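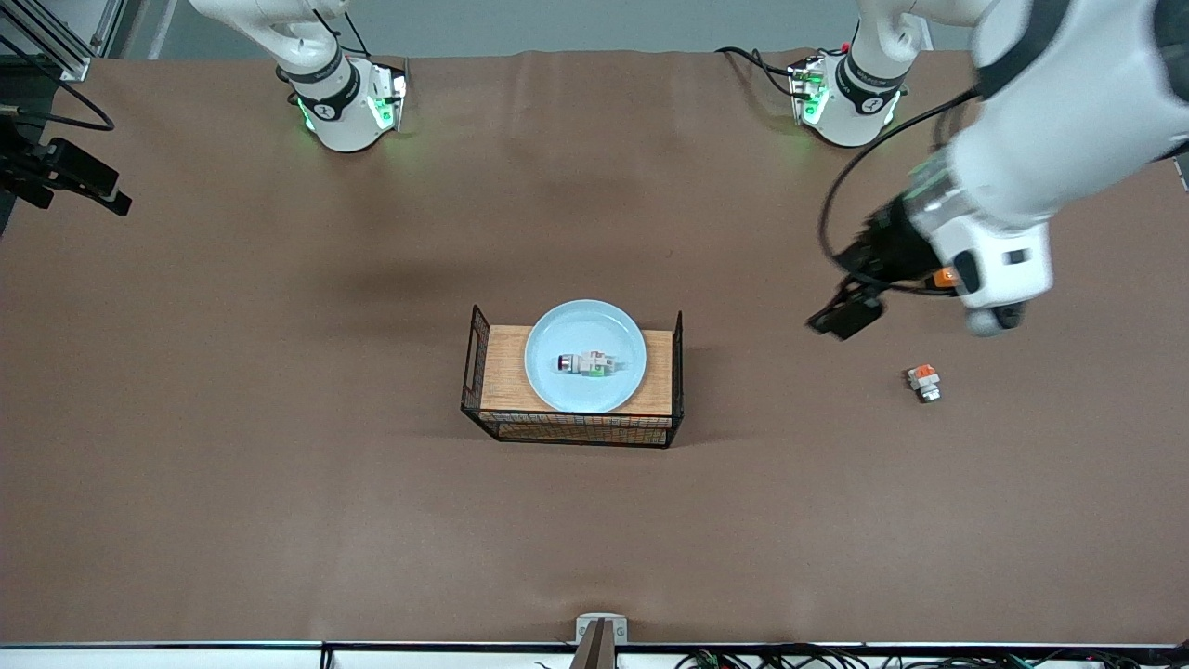

3.2 Table coverings and the care of shared workrooms

When we first began talking with the people who use the shared workrooms in Godwood and Vada, we expected to hear mostly about rent, keys and opening hours. We did hear a good deal about those, but the talk kept drifting back to the tables. A table that many hands use in turn is a small piece of common property, and people have surprisingly warm feelings about how it ought to be left for the next person.

Of the 898 diary entries we collected, 66 dealt with coverings alone. Some rooms used oilcloth, some used old bedsheets, and others covered the table in smooth brown paper (Figure 4). Members at Vada liked paper for its plainness – small things are easy to find on it, and a torn sheet can be replaced without anyone feeling guilty. Members at Godwood were less fond of it, and several wrote fondly of the scratched bare wood they had grown used to over the years.

We had wondered whether age would explain this split, as Ardeleanu found in the Mukero study of village kitchens. It did not do so here. Among the 45 members who kept a diary through July, the longest-standing ones were found on both sides of the question, and 15 changed their minds before the month was out, usually after a spell of working in the other room.

Figure 4. Work table with a brown paper covering.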